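6.3 Cleaning and checking the gripper head

Applies to: Rebane two-finger hand-held gripper, all units issued under the Kanerska program

The gripper head must be cleaned and checked after every 160 grasp cycles on fabric, and at the start of any session in which a different operator takes over the tool. Knitwear, towels and bedding shed more fiber than woven cloth. Units used mainly on these items should be checked at half the normal interval.

Only persons who have completed the Vulton handling course may remove the finger pads. Cleaning of the outer surfaces may be carried out by any operator.

Before you begin

You will need a soft brush, a lint-free cloth, the pad gauge supplied in the lid of the case, and the pin driver marked B. Do not use compressed air. It pushes fiber into the recess below the fingertips, where it can reach the drive.

CAUTION: Switch the tool off at the handle and disconnect the battery before placing your fingers between the arms. The closing force is sufficient to cause a pinch injury.

Cleaning the arms and linkage

1. Open the fingers fully, switch off, and disconnect the battery.

2. Brush both outer arms from the wide end toward the tip. Brush inside the triangular cutouts.

3. Brush around each pivot pin. Fibers that have wound themselves around a pin must be lifted off with the brush and never cut with a blade.

4. Wipe the ridged body plate along the direction of the ridges. Wipe the crosshair mark with a dry cloth only. Solvents will remove it, and the unit must then be returned for re-marking.

5. Hold the head with the tips pointing down and tap the handle lightly to clear the recess.

Note: Lint on the outer arms does not affect the grasp and is no reason to stop a session. Lint on the pads or at the pins is.

Checking the pads

6. Slide the pad gauge across each blue pad. If the gauge rocks, the pad is worn unevenly and both pads must be replaced as a pair.

7. Press each pad with a fingertip. A pad that shifts has lost its adhesive and must be replaced.

8. Reconnect the battery, switch on, and close the fingers on the plain side of the gauge. The display should read between 87 and 93. Outside this range, carry out the zero procedure in 6.4.

Grasp test on fabric

The test is carried out on a soft knitted garment laid on a made bed or a padded table. A hard surface gives a false result because the tips cannot sink below the level of the fabric.

9. Lay the garment down without smoothing it. Bring the tips down over a raised fold and close slowly until the fabric is gathered between the pads.
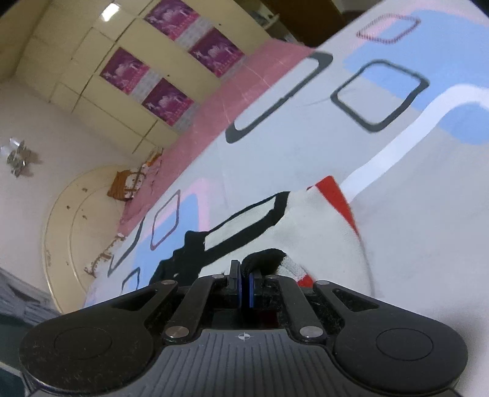

Figure 6-5. Fold of a knitted garment gathered between the blue pads, fingers closed.

10. Check that the fold enters between the pads and has not been caught on the linkage bars or a pivot pin. If it has, open the fingers fully before freeing the fabric by hand.

11. Lift the garment clear of the surface, hold it for five seconds, and lower it. Repeat three times at different points, including one thick edge or ribbed section.

12. If the fabric slips in more than one lift, clean the pads again and repeat from step 9. A second failure requires new pads.

CAUTION: Do not increase the closing force to pass the test. Settings above 231 may stretch knitted fabric and will shorten the life of the pads.

Records

Enter the cycle count, the gauge result and the display reading in the unit log. Replacement pads are ordered under part number 297 from Selvaraj Nanayakkara in the equipment office. Units that fail after pad replacement are to be tagged and passed to Sidra Usmani for inspection of the drive. They must not be returned to the case with serviceable units.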